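Frequently Asked Questions – Drosten Studio Residency in Digital Architecture

What is the Drosten Studio?

The Drosten Studio is a residency for architects, artists and designers who work with digital tools. It is run by the Kostiuk School of Art and Building in Pravden. The studio was started by Volodymyr Sirko, who trained as an architect and later moved into sculpture and interactive installation. He still leads the first week of each residency.

Who can apply?

Anyone with a finished body of work in architecture, sculpture, digital media or a related field. You do not need a degree. Students may apply in their last year of study, but they must have graduated by the time the residency begins.

How long does it last?

Each residency runs for 20 weeks. It starts in January and ends with an open studio for the public.

Do I have to have a project in mind?

Yes. We ask for a short proposal, two pages at most. It can change once you get here, and most do. Tell us what you want to make, what you have tried so far and what you would need from us.
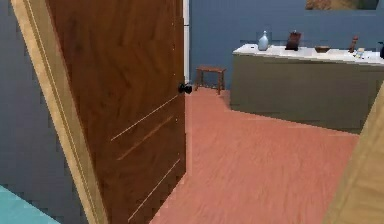

Interior study, door with diagonal inlay

Can I apply as part of a group?

Groups of two are fine. Send one application with both names on it. Larger groups should write to the office first, as the stipend and housing are set up for one or two people.

What does it cost?

There is no fee. Residents receive a stipend of 3,459 for the full period, paid in two parts – the first on arrival and the second at the midpoint. Travel is not covered. Materials up to an agreed limit are paid for by the school, and you should list anything unusual in your proposal.

Is housing included?

Yes. Each resident gets a private room in the school's guest building, a short walk from the studio. Kitchens are shared. Partners can stay with you if you let us know when you accept your place. We can't take pets.
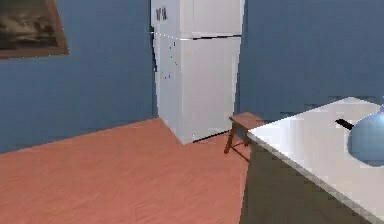
What software do you use?

Bring whatever you normally work with. The studio machines have the common modeling and rendering programs, along with Venar, the school's own tool for laying out room-sized installations. A morning class in Venar is held in the first week. It is optional, but you will need to take it if you want to show in the main hall, where all plans are filed in that format.

Will I get teaching or feedback?

There are group reviews every other week and individual meetings on request. The residency does not carry academic credit. If your home school needs a letter confirming your stay, the office can write one.

Who owns the work I make?

You do. We ask for the right to show pictures of it on our website and in the yearly catalog. Work made with an outside sponsor needs a separate agreement, so please raise this before you arrive.
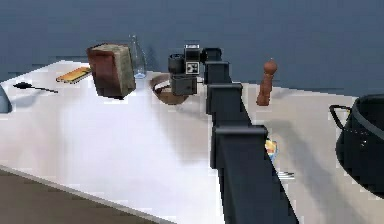 When is the studio open?

Residents have keys and can work at any hour. The metal and wood shops close at 6 p.m. and may only be used when a technician is present.

I was turned down. Can I try again?

Yes – there is no limit on the number of times you can apply. Please send a new proposal or a clearly revised one. We are not able to give written comments on applications that were not selected.

How do I apply?

Fill out the form on the Apply page and attach your proposal and portfolio as separate PDF files. You will get an email when both have been received. If it doesn't show up, check your spam folder and then contact the office.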